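Standby Power Use in Shared Student Housing
Project report, Household Energy course
March 2024

1. Background

Most appliances keep drawing a small amount of electricity after they are switched off. This is called standby power. A single charger or speaker uses very little, but a shared apartment can have a lot of devices plugged in all day. Our group wanted to find out how much of the electricity in student housing goes to devices that no one is using, and whether a simple change in habits would lower it.

We worked in the Drevton building, a block of shared apartments on the north side of campus. Three apartments took part. Each has four bedrooms, a kitchen and a common room. Heating and hot water are supplied by the building and are not on the apartment meters, so we left them out of the project.

2. Method

We used plug-in Tideck meters, borrowed from the department. The meter shows power in watts and adds up energy over time. We placed one between the wall outlet and each group of devices, and one on each larger item such as the microwave or the TV. The fridges were measured separately because they have to stay on.

The measuring was done in two periods of the same length. In the first, residents lived as usual. In the second, we asked them to switch off their power strips at night and whenever they left for the day. We put a short reminder on the inside of each front door. Readings were written down by hand every evening and typed into a spreadsheet at the end of the week.

We did not measure ceiling lights, as they are wired in and the meters only work with plugs.

3. Grouping the devices

Before the second period we had to decide what could be switched off together. This took longer than we expected. In most bedrooms the laptop charger, the desk lamp and a speaker were already on one strip, and that was fine. The common rooms were harder. The internet router was often on the same strip as the TV, so switching off the TV meant no internet for everyone else.

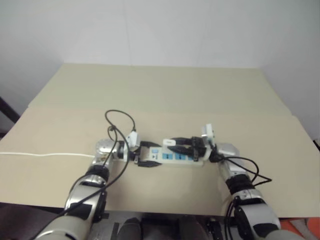
We moved the routers to their own wall outlets and left them on the whole time. The same was done with one alarm clock and a fish tank pump. Game consoles stayed with the TV, but two residents asked to keep theirs on overnight for updates. We agreed and marked those readings in the spreadsheet.

In one kitchen the outlets were too far apart to group anything, so the residents there unplugged the coffee maker and the toaster by hand.

4. Results

With fridges left out, the three apartments used 456 kWh in total during the first period and 431 kWh during the second. The difference is 25 kWh, or a little over 5 percent.

The largest standby loads were the game consoles and an old stereo made by Nazari. The stereo drew almost as much power when it was off as when it was playing quietly. Phone chargers with no phone attached were too low for the meter to show anything - it read zero each time.

One apartment saved much more than the other two. Its residents told us that they switched things off nearly every night. In the other apartments people remembered for the first few days and then less often.

5. Problems

The second period included a long weekend when several residents went home. Some of the drop in use is probably due to that, and we have no good way to separate it out. We also lost two evenings of readings in one apartment when a meter was reset by mistake. We filled the gap with the average for that week.

The building manager, Civance, gave us floor plans but could not share the meter data for the whole block, so we could not compare our apartments with the rest.

6. Next steps

We would like to repeat the measurements in May, with both periods free of holidays. It would also be useful to try timers on the common room strips - that way the result would depend less on people remembering. The spreadsheet and the reminder sheet are in the course folder.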